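Reporting Criminal Pleas
Handout 9, Court and Crime Desk
Revised 8 Feb 2020

Scope

The handout covers the wording of short news items on pleas and sentences. It does not cover trials or appeals. State law differs on most of the points below, so check the local rule before filing.

Terms

Arrest. A person is taken into custody. An arrest is not a charge, and some arrests lead to no charge at all.

Charge. A formal accusation filed by the prosecutor. Give the name of the offense as it stands in the filing, including the degree. Do not shorten "fourth-degree assault" to "assault" in the first reference.

Count. One charged instance of an offense. Two counts of the same offense are reported together.

Plea. The defendant's answer to the charge. The usual forms are guilty, not guilty and no contest. A no contest plea is not an admission and must not be written up as one, although the court may still enter a conviction.

Suspended sentence. A sentence that is imposed but not served, or a sentence the court holds back, depending on the state. Report the conditions with it -- a reader who sees only the word "suspended" may think the case is over.

Attribution

Every statement of fact about the case needs a source: the filing, the judge in open court, a named officer of the court, or another outlet. When the source is another outlet, name it in the same sentence as the fact. Two outlets that both cite one wire story count as one source.

Worked case: Lelthorpe

The drummer of the band Pikel was arrested in Lelthorpe in March. The first item in the Bralex entertainment feed ran to 100 words and said he "faces prison for assault." The charge at that point was disorderly conduct. He later pleaded no contest and was given 30 days, suspended. The second item said he had "admitted" the offense. Both items were corrected.

Errors to note: wrong offense, a penalty stated before any plea, and a no contest plea treated as an admission. The band's name was in both headlines, though no other member was involved. Farouk, the band's label, asked for that to be changed as well.

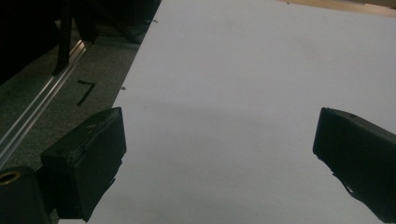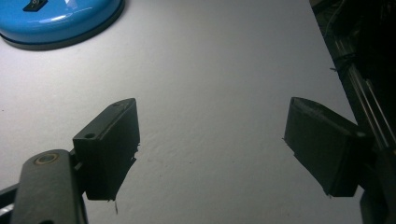 A correction states what was wrong and what is right, in that order, and runs where the first item ran. Do not edit the story silently. Mark the changed passage on a printed copy before touching the live text. The copy should lie flat with room on every side for notes, on a plain white surface, and the filing should be next to it so that the two can be read line by line. Initial each change. Keep the marked copy with the case notes until the sentence, including any suspended part, has run out.

Reading for next session: the section on sealed and expunged records. Bring one published item of your own choice with each attribution underlined.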